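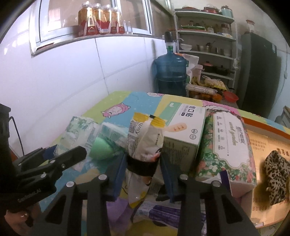 Figura 5.1. Productos envasados sobre una mesa con mantel estampado; al fondo, un bidón de agua, plátanos y huevos.

Capítulo 5
El almacenamiento de víveres y enseres en la vivienda

Objetivos del capítulo

Al finalizar el estudio de este capítulo, el alumnado deberá ser capaz de clasificar los productos de consumo doméstico según sus condiciones de conservación, distinguir entre zona de recepción y zona de guarda, y elaborar un inventario de despensa aplicable a un hogar de tamaño medio. Se recomienda haber completado antes las actividades del capítulo 4, dedicado a la planificación de la compra.

5.1. La mesa como zona de recepción

En la mayoría de las viviendas no existe un espacio reservado a la llegada de la compra. Las bolsas se depositan sobre la superficie libre más próxima a la entrada o a la cocina, y es en ella donde los artículos permanecen hasta que alguien los distribuye. Esa superficie, que suele ser la mesa de comer, recibe en este manual el nombre de zona de recepción. La figura 5.1 muestra una mesa en la que coinciden una bolsa de aperitivo, una caja blanca, un paquete de pañuelos con motivos florales y otros envases, mientras que los plátanos y una malla de huevos se encuentran detrás, sobre una encimera.

La zona de recepción cumple una función transitoria. Cuando los artículos permanecen en ella más de una jornada, la mesa pierde su uso principal y los productos quedan expuestos a la luz, a los golpes y al olvido. El estudio de hábitos domésticos que dirigió Beatriz Seixas para la editora de este manual, realizado en 30 hogares, encontró que en 13 de ellos la mesa principal conservaba artículos pendientes de guardar en el momento de la visita. En total se registraron 477 artículos fuera de su lugar habitual, en su mayor parte envases cerrados y de larga duración.

El resultado tiene una explicación sencilla. Los alimentos congelados y refrigerados obligan a actuar de inmediato, por lo que casi siempre se guardan primero. Los productos secos, los pañuelos y los artículos de aseo toleran la espera y se acumulan. Conviene, por tanto, que la persona encargada de ordenar no dé por terminada la tarea cuando cierra el frigorífico.

5.2. Clasificación de los productos

Antes de asignar un lugar a cada artículo es necesario determinar a qué grupo pertenece. En este curso se emplea la clasificación siguiente, adaptada de los apuntes de Salim Minja para la enseñanza de economía doméstica:

Grupo A. Alimentos frescos. Comprende frutas, hortalizas, pan y huevos. Su colocación depende de la temperatura de la estancia y del plazo previsto de consumo.

Grupo B. Alimentos envasados de larga duración. Incluye aperitivos, legumbres secas, pastas, conservas y galletas. Requieren un lugar seco y alejado de fuentes de calor.

Grupo C. Productos de papel y de higiene. Pañuelos, servilletas y artículos análogos. No deben compartir estante con productos de limpieza abiertos.

Grupo D. Agua y bebidas. Los envases de gran volumen exigen una superficie firme y a una altura que no obligue a levantar peso por encima de la cintura.

Grupo E. Textiles y enseres varios. Paños, recipientes vacíos, barreños y todo aquello que llega a la cocina sin ser alimento.

Los grupos A y C se confunden con menos frecuencia que los grupos B y C. Ambos se presentan en envases ligeros, de forma parecida y con impresiones vistosas, de modo que una bolsa de aperitivo y un paquete de pañuelos acaban a menudo en el mismo cajón. La lectura de la etiqueta es obligatoria en caso de duda. Si está redactada en una lengua que no todos los miembros del hogar conocen, se añadirá una etiqueta adhesiva con el nombre del contenido y la fecha de consumo preferente.

5.3. Observaciones sobre los alimentos frescos

Los plátanos se mantienen a temperatura ambiente y separados de otras frutas cuya maduración no interese acelerar. No conviene apoyar otros artículos sobre el racimo.

Los huevos no deben lavarse antes de guardarlos. Si se adquieren en malla se trasladarán a un recipiente rígido en cuanto se llegue al domicilio, y se revisarán uno por uno. Los agrietados se desechan. En el frigorífico ocuparán un estante interior, donde la temperatura varía menos que en la puerta.

5.4. El agua envasada de gran formato

Los bidones provistos de bomba dispensadora se han extendido en las viviendas donde el agua de la red no se destina a la bebida. Se situarán sobre una superficie firme, protegidos del sol directo y con espacio suficiente para accionar la bomba y acercar un vaso. La bomba se limpiará en cada cambio de bidón, según las indicaciones de su fabricante. El envase de reserva, si lo hay, permanecerá cerrado con su precinto.

5.5. Procedimiento de guarda

Kalliopi Gashi propone una secuencia de trabajo que este manual adopta con ligeras modificaciones:

1. Guardar los productos congelados y refrigerados.
2. Reunir sobre la mesa el resto de los artículos, agrupados según el apartado 5.2.
3. Retirar de los estantes los envases antiguos del mismo tipo.
4. Colocar los nuevos al fondo y los antiguos delante.
5. Anotar en el inventario las entradas y los artículos agotados.
6. Doblar las bolsas reutilizables, desechar los envoltorios vacíos y limpiar el mantel.

El sexto paso se omite con facilidad. Los envoltorios transparentes, en particular, se confunden entre los demás paquetes y pueden ocultar artículos pequeños, por lo que deben comprobarse antes de tirarlos.

Actividad inicial

Durante una semana, a partir del martes, cada estudiante anotará a las ocho de la tarde los artículos que permanezcan sobre la mesa principal de su vivienda e indicará el grupo al que pertenece cada uno. Los datos se volcarán en la ficha Gerkirine del cuaderno de prácticas y se pondrán en común en el aula. Quienes compartan vivienda con otras personas del grupo presentarán una sola ficha.

Términos que se introducen en este capítulo: zona de recepción, zona de guarda, rotación de existencias, inventario de despensa, fecha de consumo preferente.

Contenidos relacionados

Capítulo 4. La planificación de la compra semanal
Capítulo 6. Limpieza y mantenimiento de la despensa
Lectura complementaria: Dörte Reuter, «Estantes y cajones en cocinas pequeñas»
Lectura complementaria: Rehema Rugemalira, «El etiquetado en hogares plurilingües»
Cuaderno de prácticas Kioko, fichas del segundo bloque
Anexo: modelo de inventario Stollulier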